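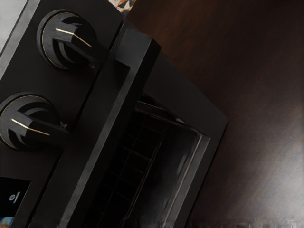 # ovard-kitchen

Hi! You've found the repo for the oven and range episodes we use at Mondlow, the contract kitchen where I work. I'm Funmilayo Onyeka, I used to run the hot line on the early shift, and now I split my time between the line and this folder. I'm not a programmer by training, so the README is going to sound like me talking. Tanko Effiong wrote the loader and will happily answer the questions I can't.

## What's in here

3726 simulated episodes of an arm working at a black range: turning a knob to a setting, turning it back to off, pulling the door open by the handle, and pushing it shut. Everything is rendered. No real kitchen footage is in the release, and none of my coworkers are either (they asked, and I promised).

- `episodes/knob/` has the turning tasks, to a setting and back to off
- `episodes/door/` has opening and closing
- `episodes/mixed/` has both in one go, usually knob first, then door
- `splits/` is train and held-out, please don't reshuffle these
- `notes/` is my running log, typos and all

Every episode comes with a plain-English instruction. I wrote most of them, and Efe Ojo went back over them and changed the ones that only made sense to a cook. "Kill the back one" became "turn the upper knob to off." I still think mine were better, but okay.

## Why a kitchen wanted this

The night crew at Mondlow does preheats and shutdowns on a long row of ranges. It's dull, it's hot, and it starts at 4 a.m. Ideck put in the first arm last November to take over the preheat round, and the policy it came with had learned on one style of oven. Ours have chunky grip-bar knobs, black on black, with a thin gold line for the pointer. It kept grabbing the knob fine and then reading the pointer wrong, so you'd walk in to an oven sitting way under temperature with the tray cart already waiting. Not fun!

So we asked for simulated ranges with dark knobs and dark panels, lots of glare, and odd viewing angles, and that request grew into this dataset.

## What changed for us

I get asked this more than anything about file formats, so I'm putting it in the README.

Nobody on the crew lost their job over the preheat round, but the jobs did move. Rakiya Chukwu used to do the whole row by herself and be done before the bakers came in. Now she starts later and checks the arm's log against the ovens, and she's told management more than once that checking is more tiring than doing. I agree with her. When you turn the knob yourself you know where it is. When you're reading a log you have to keep deciding whether to trust it.

What we've gained: fewer burned forearms on the early round, and people sleep in a bit. What we've lost: the quiet hour when the new hires learned the ovens by walking the row with somebody. We've added a walk-through back into training, and I'd tell any kitchen thinking about this to plan that part before the arm shows up. We did it afterward and it was a scramble.

There's also the pay thing. Log checking was first written up as a "light duty" and graded lower. Amarachi Etim took that up with the office and it got regraded, so if your workplace is writing new job descriptions, go read them closely.

## Using it

```
pip install -r requirements.txt
python load.py --split train --task knob
```

Start with `knob`. The door tasks are heavier and take a lot longer to load. If you only want a taste, `--sample 70` pulls a small set that runs okay on a laptop.

## Known problems

- The pointer lines are hard to read when the grips fall into shadow. We left those episodes in on purpose, it's what our row looks like at 4 a.m.
- Panel markings are often too small or blurry to read. Don't train a text reader on them, please.
- Camera tilt can be steep. If your code assumes the range is upright, it'll break.
- 5 door episodes end with the door partly open and are labeled closed. They're listed in `notes/bad_labels.txt` and will be fixed in version 2.
- There's no heat, no steam and no grease in the simulation. A real handle at the end of a shift is slippery, and ours never are.

## Please don't

Don't run a policy trained only on this near a hot oven with people working beside it. We have a stop button at each end of the row and a person on shift every time the arm moves, and that's staying.

## Thanks

To Okeke, who lent us the workstation, and to everyone on nights who put up with me asking which way they turn a knob. Bugs go in the issue tracker. If it's about the kitchen side, put my name in the title and I'll get to it after the lunch rush.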